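Religious Observance and School Absence: Frequently Asked Questions
Gendow Schools Service

These answers apply to all primary and secondary schools maintained by the Gendow Schools Service. Academies and independent schools in the area set their own arrangements and should be contacted directly.

Can my child be absent for a religious festival?

Yes. Absence is authorised where the day is set apart by the religious body to which the parent belongs. Please write to the head teacher beforehand, giving the name of the festival and the date on which your family will observe it.

How many days may be taken?

Up to 3 days in a school year will be authorised without further enquiry. Requests beyond this are considered individually by the head teacher, who may ask for a short letter from your place of worship.

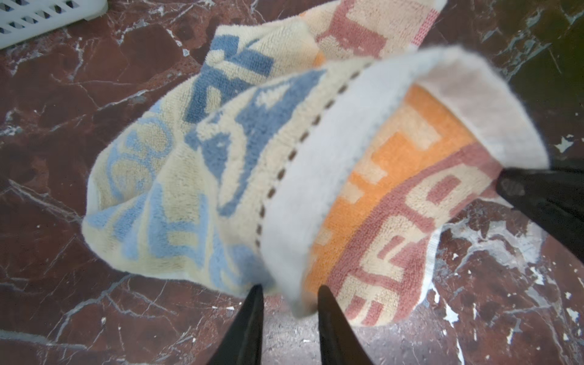
Travelling time is not included. If your family intends to spend a festival abroad, the days either side of it are treated as ordinary leave and should be requested on Form 1001, available from the school office.

What if the date depends on the sighting of the moon?

Give both possible dates in your letter. The school will hold them open and mark the register once you have confirmed by telephone, no later than 9.30 on the morning of the absence.

Will absence affect an attendance award?

No. The school year has 190 days, and authorised religious absence is left out of the calculation for awards and certificates.

Why are some festivals not school closure days?

The calendar is set two years ahead. A closure day is proposed where a large share of pupils and staff would otherwise be away. Brestlow has closed for Eid al-Fitr under this arrangement, while schools in Furnivon have so far remained open.

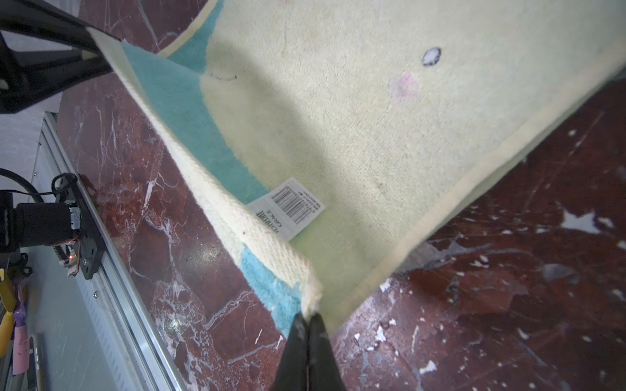
Reading time: 3 minutes

How can I comment on the proposed calendar?

The consultation opens each November and lasts 40 days. Responses may be made online or on paper at any school office. Faith groups may send a joint response, which should state how many families it represents.

Can pupils pray during the school day?

Schools will provide a quiet room at break or lunchtime on request. Lessons are not normally rearranged, although older pupils may agree a short absence with their head of year – for example, on Friday afternoons in winter.

What happens if an examination falls on a festival?

Tell the examinations officer as soon as the timetable is published. Internal tests can be moved. Public examinations are governed by the awarding body, and a change of time is not always possible.

Whom should I contact?

Calendar and consultation: Sheila Sedgwick, School Calendar Officer
Attendance and appeals: Evangelia Vrettos, Attendance Adviser

Both may be reached through the main switchboard during office hours.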